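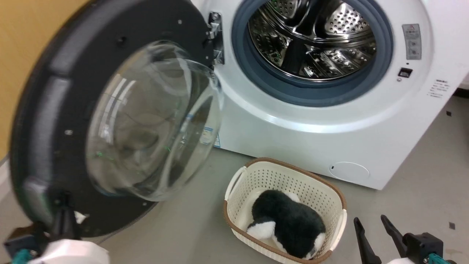
The machine in the laundry room at Eltness, door open, with the basket in front of it.

NOTICE TO RESIDENTS OF ELTNESS HOUSE
Issued by the Trolska Housing Office, 6 January 2023

Residents are reminded that the laundry room is provided for the washing of clothing, bedding and household linen. The Office has received an enquiry from Flat 2 as to whether a soft toy may be regarded as household linen. The enquiry was made in pencil.

The toy in question is black and white, and is known as Mösli. It was found in the basket on the laundry room floor, beside the machine, and an entry was made in the register of unattended items, page 346. Under the house rules, an unattended item is to be removed to the store at Trotley and held until February.

Before removal could take place, a second note was received. It stated that Mösli had not been left unattended. Mösli had been left to look at the machine for as long as was needed, and would go in when ready. The writer asked that the door be kept open in the meantime, so that the inside could be seen properly, and that the light be left on.

The Office has considered this request with care. The rules require the door to stand open between washes so that the drum may air. They set no limit on the time for which it may do so. They are silent on the question of light.

It has therefore been decided as follows. The basket will remain where it is. Residents with washing of their own are asked to use the machine on the upper landing, which takes the same tokens. The entry on page 346 has been amended to read "attended".

A third note was pushed under the Office door this morning. It asked whether the machine was loud, and whether it was dark once the door was shut. The Office replied in writing that the door has a large window, and that a person sitting on the floor outside would be visible through it for the whole of the wash.

The resident of Flat 2 has asked to reserve that place on the floor. The reservation has been granted. A cushion may be collected from the Office on signature, and should be returned dry.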